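**Section 4 – Working with garments and other soft goods**

Revision note, June 18, 2025: 4.3 and 4.6 rewritten, 4.5 new. If your printed copy still tells you to "use common sense" under 4.3, recycle it. We tried that for a season.

This section applies to anyone recording with the Virkell hand-held grippers, in pairs or singly, on any Fesness table. It assumes you have finished Section 3 and that both grippers passed the opening check. Rigid objects are in Section 5, liquids are in Section 6, and food is not allowed, whatever you were told at induction.

### 4.1 Before you pick anything up

1. Put the base sheet on the table and smooth it flat. Sheets with printing on them are fine. Sheets with holes are not.
2. Empty the pockets of the garment. All of them, including the one inside that you forgot it had.
3. Check that the finger pads are seated. A seated pad doesn't rotate when you push it with your thumb. One that rotates will come off inside a sleeve, and you will be the one who goes in after it.
4. Wipe the pads with a dry cloth. Do not use hand cream on the same day as leather or satin. This rule has a history.
5. Open and close each gripper 12 times, fully, at a steady pace.
6. Look at the target marker on the gripper body. It should be clean, flat and free of fingerprints, tape and stickers.

> **Note:** The marker is how Gbeho works out where the gripper is. A thumb over it for half a second costs you the whole take, and the software will not tell you until the upload has finished.

### 4.2 Laying out

Lay the garment front side up unless the task card says otherwise. Close zips and fasten buttons only if the card asks for it. People have strong feelings about how a jacket ought to be laid out, and the card does not share them.

Leave the garment as it falls. A few wrinkles are wanted. If you find yourself ironing, stop and reread the card.

Other things may stay at the back of the table so long as they are out of reach of both grippers through the full movement. Cables may not cross the base sheet. Drinks must have a lid, and the lid must be on.

### 4.3 Taking a fold

Most rejected takes go wrong in this step, usually in the first second of it.

1. Bring the gripper in with the jaws open and the body held so that the marker stays in view.
2. Choose a place with some slack in it. Avoid seams, button shanks and the teeth of any zip.
3. Lower the pads until they touch the cloth on both sides of the slack, then close slowly. The material should rise between the pads in a thin fold.
4. Stop closing when the fold is held. Squeezing harder doesn't improve the grip and leaves marks on leather that stay for good.
5. Lift by a small amount and wait for a slow count of two before you do anything else.
6. If the fold slips, open fully, back off and start again from step 1. Don't chase it across the table.

Keep metal fittings out from between the pads. A zip pull or button may hang or lie right beside the fold, and on most jackets it will insist on doing so, but it must not be pinched along with it.
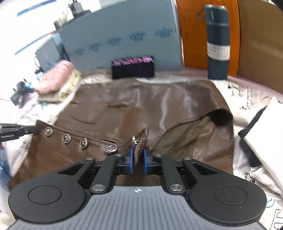

*Fig. 4-2. Thin fold of leather held between the pads, zip pull clear.*

When working with two grippers, the second stays close by with its jaw near the garment edge. It does not hover above the first, and it does not drum on the table. If your other hand wants to help, put the help in the task card request form, where somebody will read it in November.

> **Caution:** Never use your bare fingers to tidy the garment during a take. Hands in view are allowed only on the gripper handles. A take with one helpful fingertip in it is thrown out whole, even when the fingertip was right.

### 4.4 Leather, in particular

Leather is heavy, slippery and expensive. It also shines, and bright highlights can confuse the exposure setting. Before the first take:

- Turn off any desk lamp pointing straight at the garment. Overhead lights stay on.
- Leave exposure on the locked setting, which for leather is 800. If the display shows 1664, someone has left it on automatic, and it must be set again by hand.
- Try one fold at the lower front edge and one at a sleeve. If either leaves a visible line after release, fit fresh pads and try once more. If it still does, choose another garment.

Decorated buttons count as fragile. Hold the material next to them. A gripper will happily close on a button, and it will just as happily fling it under the cabinet.

### 4.5 When to stop

Stop the take at once, without finishing the movement, if:

- a pad comes loose or turns;
- you hear stitching go;
- the linkage arms move unevenly or click;
- anyone leans over the table, for any reason, including to say how well it's going.

Set both grippers down with jaws open. Say "stopped" out loud so that the audio track carries it. Please say only that. The audio track is kept, and Etornam Tsikata has to listen to it.

### 4.6 Marking a take

Every take gets one of three marks in Festusance, given by the person who held the grippers, before the next take begins.

| Mark | Use it when |
|---|---|
| Clean | The fold held on the first close and the card was followed to the end |
| Retry | The fold slipped but was taken again properly |
| Spoiled | Anything in 4.5 happened, or a hand came into view |

A Retry is a perfectly good take. We would like more of them marked as such. Last season one table reported 17 sessions of soft goods without a single slip, and on review the table had simply been deleting them. Slips are useful. Deleted slips are a gap in the numbering and an awkward meeting.

Don't change a mark after the session has closed. If you're sure it is wrong, add a comment and leave the mark alone – the reviewer can change it and you can't, which saves arguments.

### 4.7 Putting away

1. Open the jaws before you set the grippers down. Pads stored closed take a set and have to be replaced.
2. Shake out the garment and hang it. Folding leather into a crate counts as damage and is charged as such.
3. Check the base sheet for threads, loose buttons and lost zip pulls. Bag anything you find with the take number.
4. Wipe the pads again, even if they look fine.
5. Put the grippers on charge with the marker facing up, and look for the light on the charger. A gripper resting near its charger is not charging.

Report worn pads the same day, on the form. Notes stuck to the gripper itself tend to end up over the marker, for which see 4.1, step 6.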